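Tenard Bin Station: Recording Grasp Attempts
Section 4 of the set-up guide. Text by Nele Verhoeven, checked by Zuzana Holub.

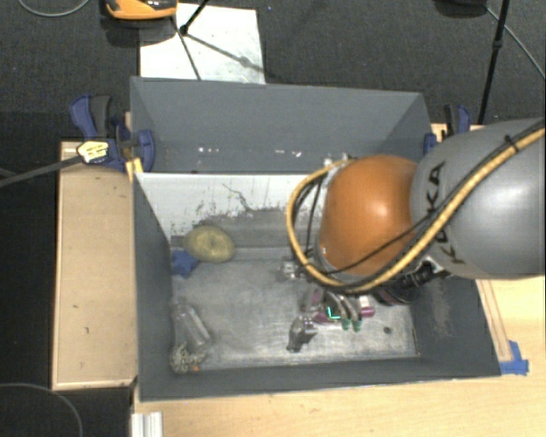
DATA COLLECTION

Read this before you promise anyone a date. The Darnomix brochure says the model learns from 3,000 attempts. Our July run had 651 usable ones at the end, and it still dropped bottles.

1. Clamp the bin on both sides. Push on the rim. If it moves, tighten and push again.

2. Put a mixed handful of objects in the larger compartment. Include at least one clear bottle and something soft that crumples. Leave the other compartment for drops.

3. Check the cable loop at the wrist by moving the arm slowly to each corner of the bin.

CAUTION: Keep hands out of the bin while the arm is enabled. The software pause is not a safety stop, whatever the menu calls it.

4. Start a batch of 40 attempts. Watch the first 16 yourself.

5. Label every attempt by hand. The automatic label counts closed fingers as a grasp, even with nothing between them.

6. Stir the objects and start the next batch.

Note: Failed grasps stay in the set. Deleting them makes the chart look better – we have not seen it do anything for the gripper.

Note: The "confidence" figure on the Cleluleo screen has no unit and no explanation. Do not use it to decide when to stop.

7. Copy the batch to the shared drive before you power down. Unsaved batches are lost.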